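Flernholm abrió en abril las puertas de su sede para explicar por qué se ha quedado con Mandside, el servicio de videollamadas, por 340 millones. Fui con 35 invitados más y pocas expectativas.

Nos recibió Auður Gunnlaugsson, directora de integración, con 7 diapositivas y la palabra «sinergia» en casi todas. De los 683 empleados de Mandside habló poco – de cuántos seguirán, nada.

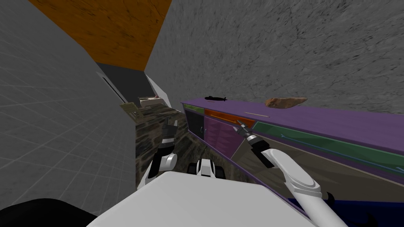
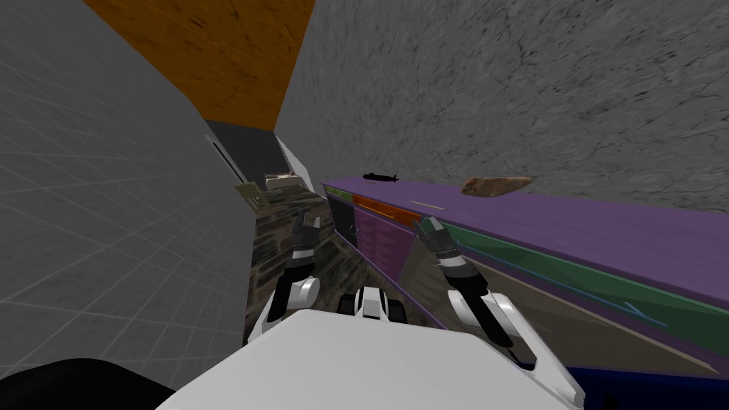
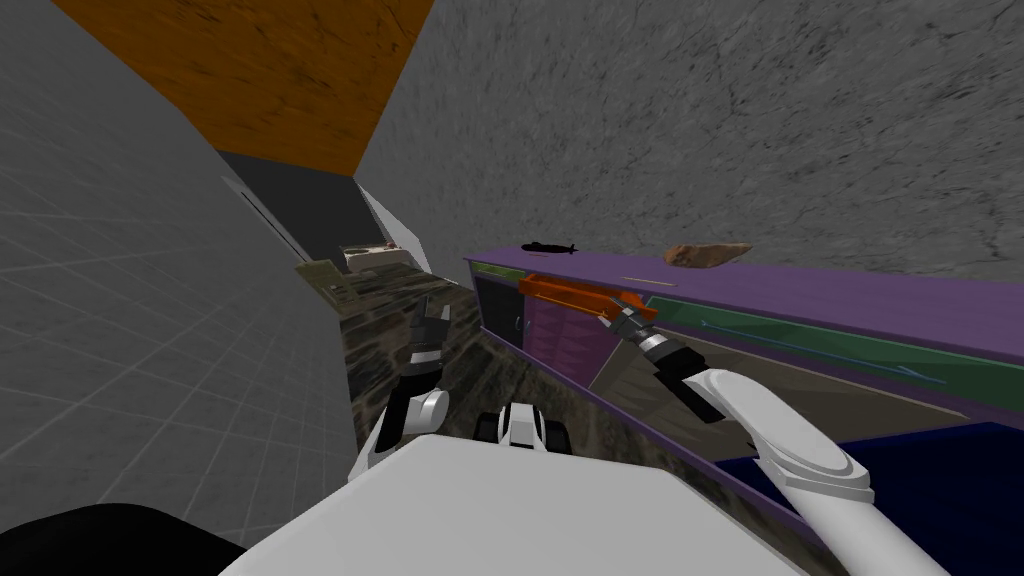

Bülent Aksoy, que llevó la negociación, defendió el precio con el argumento de siempre: los usuarios ya están ahí y el dinero vendrá luego. Le pregunté cuándo y me habló de la competencia de Polishchuk. Puestos a fiarse de superficies, también una encimera morada generada por ordenador parece una cocina, y en ella no se cena. Las cuentas de Mandside, al menos las que nos enseñaron, me dejaron la misma impresión.

A la salida repartían una libreta. La mía sigue en blanco en el apartado de ingresos.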